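Posted in: Working Papers | Travel & Tourism

4. What the tour operators told us

I'll start with the thing that surprised me most. When the floods closed the coast road at Clonenden, I expected bookings for the whole region to collapse together. They didn't. Of the 254 customers in our sample who had paid a deposit, 70 moved their dates, 30 asked for a full refund, and the rest simply waited for a phone call.

That phone call matters a lot! Dariusz Adamczyk, who did most of the interviews with me, kept hearing the same complaint from travelers: the news told them the region was closed, the operator's website told them nothing, and the hotel (when they finally got through) said breakfast was being served as usual. Flidon, the bigger of the two operators, sent one email in the first week. Skorkier had its desk staff ring people one by one, and its customers were far more likely to keep the trip.

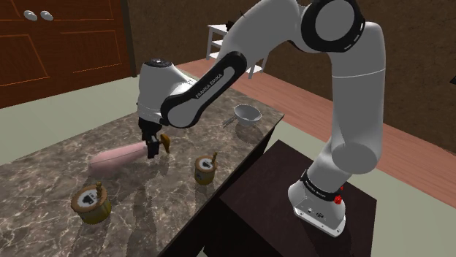
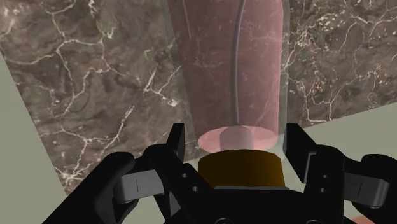
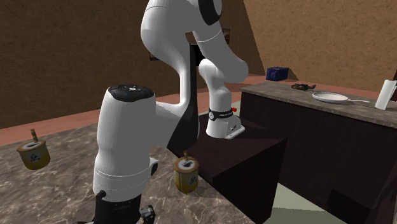 Figure 3. Robot hardware, computer-rendered views.

Now, I don't want to push this too far. Skorkier's customers were mostly repeat visitors who knew the town, and some of them had stayed at the Rodrigues guesthouse every October for years. They'd probably have gone anyway — one woman told me she'd already packed her boots. Flidon sells to first-timers, and a first-timer with a map and a scary headline is a much harder person to reassure.

We did try to separate the two effects by asking everyone what they knew about the place before booking. It helped a little. Among first-timers, the ones who got a personal call still held on longer, but the group was small and I wouldn't bet my house on it.

Money came up less than I'd guessed. Flidon offered a voucher worth 500 dollars toward a later trip, and several people we spoke to had never noticed it at the bottom of the email. Section 5 looks at how that offer was worded.

3 comments | 12 shares

Contact us | Back to top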